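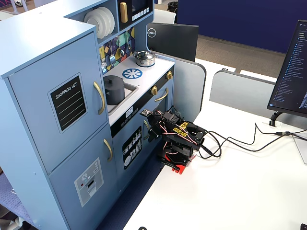

Residents of Grandesholm households are asked to keep a written shopping list in or near the kitchen, as unplanned purchases remain the main source of discarded food. The list should be fixed at eye level on a surface every member of the household passes. The door of the refrigerator serves well, and even the light blue play kitchen has its black "SHOPPING LIST" panel on the upper door, with ruled lines beneath the heading. Ruled lines encourage one item per line. Quantities should be entered beside each item at the time of writing.

Before shopping

Check the refrigerator first, then the freezer, then the pantry. Items already held should be struck from the list. Households shopping once a week generally find that 17 lines are sufficient; a longer list is often a sign that meals have not been planned. Leftovers should be assigned to a particular meal and labelled with their contents.

Storing food at home

Set the refrigerator at or below 4 degrees Celsius and confirm the setting with a thermometer placed on the middle shelf. Raw meat is to be kept on the lowest shelf in a covered dish. Cooked food should be refrigerated within two hours.
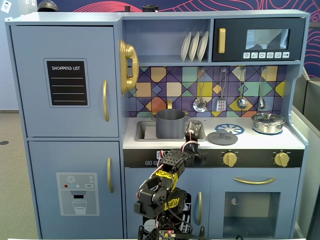

Leftovers kept in the refrigerator should be reheated until steaming throughout, and only once. Door shelves are the warmest part of the appliance and are best reserved for sauces, jams and pickles. Milk and eggs belong further inside.

Cleaning and care

Wipe door seals monthly with warm water and a little dish detergent, and dry them with a soft cloth. Odours may be reduced by leaving an open dish of baking soda at the back of the top shelf. Replace it every two months.

Printed list pads, 70 sheets to the pad, are available at the Urrego branch office during business hours. The next revision of this page is planned for April.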